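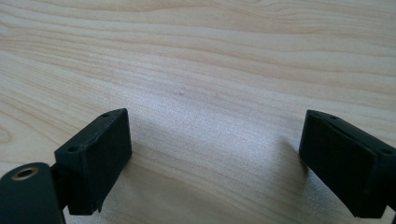

My project was to write a short set of working rules for people who record hand work with hand-held grippers in our laboratory. Before this project we had only one rule, which was to be careful, and each student understood it in a different way. I began with the state of the station at the start of a recording, when the operator has not yet touched any object. The first draft said only "grippers ready." My supervisor asked me what ready means, and I could not answer well. The second draft says that the fingers are open wide, the two pads face each other, nothing is between them, and no tools lie on the wood near the fingers. A new person can check this in a moment by looking. I also added a line about the surface of the pads, because small light specks collect on the black finish and I wanted the cleaning to be written down and not left to memory.

2. Where the rules come from

I read the safety manual of our department and the internal guide of Oklow, the company where I did my summer internship. The Oklow guide is written for fixed robot cells with fences. Many of its points do not fit our case, where a person holds the tool in the hand and there is no motor arm that can hit somebody. However, I kept its structure: first the place, then the equipment, then the person, then the record. Rami Zein, who wrote an earlier report on the Katness station, advised me to keep every rule shorter than two lines. I followed this in most cases.

3. The place

Rule 3.1. Only the objects of the current task stay on the table.

Rule 3.2. The container is placed in the middle, lengthwise, with its open side up. The operator must be able to reach it from both sides with the same effort.

Rule 3.3. Glare on the table is checked before the first recording. A pale table top reflects the ceiling light, and a bright patch can hide the edge of a thin object.

Rule 3.4. The feet of stands and supports must be visible to a person who walks behind the table. Hazard tape on the base is preferred.
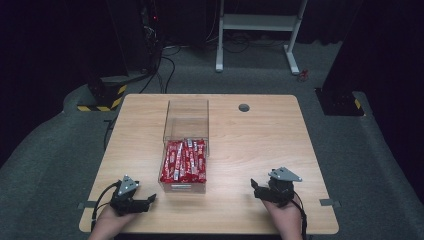 Rule 3.5. Cables leave the gripper to the outer side and never cross the space between the hands. On the floor they should be collected along one line. This second part is the weakest point in our laboratory. I proposed cable covers, but they are not ordered yet.

4. The equipment

The marker plates must be fixed firmly and must not be covered by a sleeve or a cable. In October we changed the order of the checks, so that the plates are now checked before the fingers. In the old order people often forgot them.

5. The record

The plan of the project is 2,000 recordings of packing tasks. Each one gets a line in the Vitia log with the task, the operator and any rule that was not followed. A recording with a broken rule is not deleted. It is marked, and a second person decides later if it can be used. I discussed this point for a long time with my group. Some students wanted to delete at once, but then we would not know which rules are difficult to follow.

6. Open questions

I did not find a good rule for rest. The Hijazi checklist, which another group in our building uses, gives 4 breaks in a working day, but their tool is lighter and they work standing. I wrote only that the operator may stop at any time without giving a reason. I also did not decide who signs the checklist when a person works alone in the evening. For now this is not allowed, and the station is closed when the second person goes home.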